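# Teaching sessions at Budside

This page covers the remote control work we did in March for the Linton project. The task was a simple one: pick up litter and drop it in a bucket. Wilfredo Enriquez set the order of work and did most of the early driving himself, from a pair of hand controls that the two arms copy.

We planned for 2000 runs and kept 1496. The rest were thrown out at review, mostly for long pauses or a grip that was changed halfway through. A run counts from the first movement of either arm until both are back at rest.
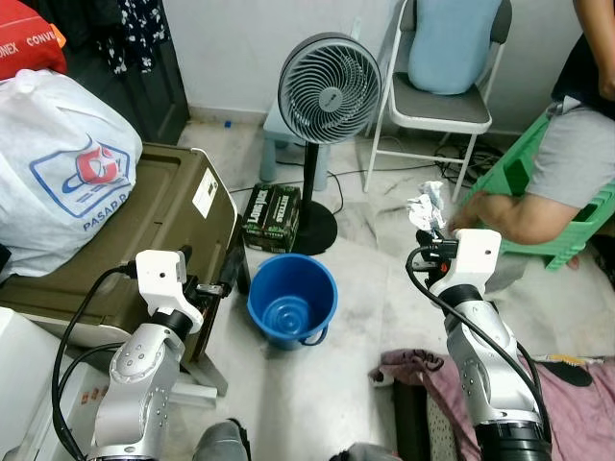
New drivers start with 100 practice runs that don't go into the set. Most people close the fingers too early at first. Paper is harder than it sounds – it folds away from the gripper if you come in flat, so we teach a steep approach from above and a slow close.

Left-handed pick-ups make up 588 of the runs we kept. We'd like more, as nearly every driver favours the right arm unless told otherwise.

The logs are stored by driver and then by task, with a short note for each session. Policarpio has the review sheets, and Lirard will get a copy of the full set once the notes have been checked. Next on the list is folding small cloths, using the same controls and the same rest position.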